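Part-used tip racks pile up fast. At Skaltbridge we counted 183 of them on the shelves in April, most with fewer than a dozen tips left. Consolidating them takes a few minutes per pair and frees up racks for refilling.

# Combining part-used pipette tip racks

Updated 9 May 2025

## Before you start

- Only combine tips of the same size and type. Our light blue tips are the 1,000 µL ones.
- Do not mix filtered and unfiltered tips.
- Do not combine sterile tips with tips from a rack that has been opened on the bench. Once combined, treat the whole rack as non-sterile.
- Wear clean gloves and change them if you touch anything other than the racks.

## Set out the racks

1. Wipe down the tabletop and let it dry.
2. Choose a source rack and a destination rack. The source is the one you plan to empty.
3. Put them side by side with a hand's width between them, long sides facing the same way.
4. Open both. If a lid lifts off, lay it flat next to its rack. If it is hinged, fold it all the way back so it stands up behind the holes.
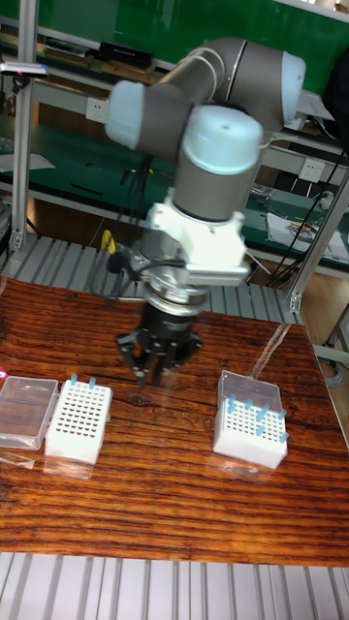
*Two white racks with light blue tips, one lid lying flat on the left and one standing open on the right.*

## Move the tips

5. Lift each tip straight up by the wide end. Keep hold of it above the rack plate and don't touch the point.
6. Lower it into the destination rack. Start in a back corner and fill complete rows. A multichannel pipette needs full rows or columns, so scattered tips are no use to it.
7. Straighten any tip that leans. A leaning tip usually isn't seated all the way down.
8. Throw out tips that are bent, scratched or have fallen on the table.
9. Carry on until the source rack has no tips left in its holes.

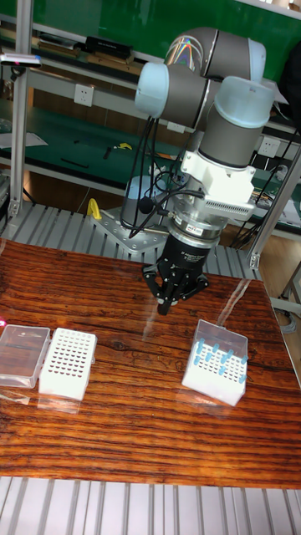
## Finish up

- Close the destination rack and write "combined" and your initials on the lid.
- Put the empty rack and its lid together in the Trosar bin. Lids stored separately get lost.
- Full racks go to shelf 197, part-full racks to the shelf below.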